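Feb 6, 2026

Day two of the trade talks in Delley wrapped up a little after nine tonight. No joint statement yet. Short thread on where things stand.

The two sides agreed on the agenda this morning, which they had failed to do yesterday. Tariffs on farm goods come first, then river shipping, then the visa question.

Judit Szalai, leading for the home side, met her counterpart Csaba Kozma one on one for most of the lunch break. Neither brought staff. Both offices describe the meeting as "useful" and won't go further than that.

The planned dinner between the two foreign ministers was called off at four. The official line is a scheduling problem. Two people on the visiting delegation told me it was the border closing on Tuesday night.

On that closing: the crossing at Calach is still shut to trucks. Cars are getting through. Drivers I reached by phone say the line of trucks runs back past the weigh station.

The customs office puts the number of trucks held up at 1304. The haulers' union says 3000, but it is counting vehicles parked at depots as well. Both figures are from noon.

Kornél Nyitrai, the deputy trade minister, said in the hallway that reopening Calach is "not on the table here." An hour later his office put out a note saying all subjects can be raised. I asked which one holds and was pointed to the note.

The tariff gap is smaller than it was in August. Back then one side wanted 10 percent on grain and the other wanted zero. Now they are arguing over how long a phase-in would last.

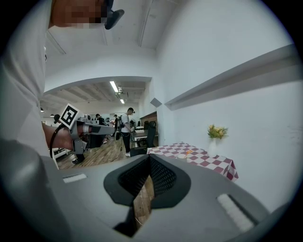

Shipping is harder. The visitors want the same port fees as local boats from the first day. Szalai's team wants a review first and has not said who would carry it out.

Kinga Mészáros from the observer mission sat in on the afternoon session. She told reporters the tone was better than yesterday — no walkouts, no raised voices — and took two questions.

Outside, a farm protest of 100 people stayed until dark. Police kept one lane open and there were no arrests.

Talks start again at eight tomorrow, with tariffs first. The press room opens at seven and I'll post when there's a text.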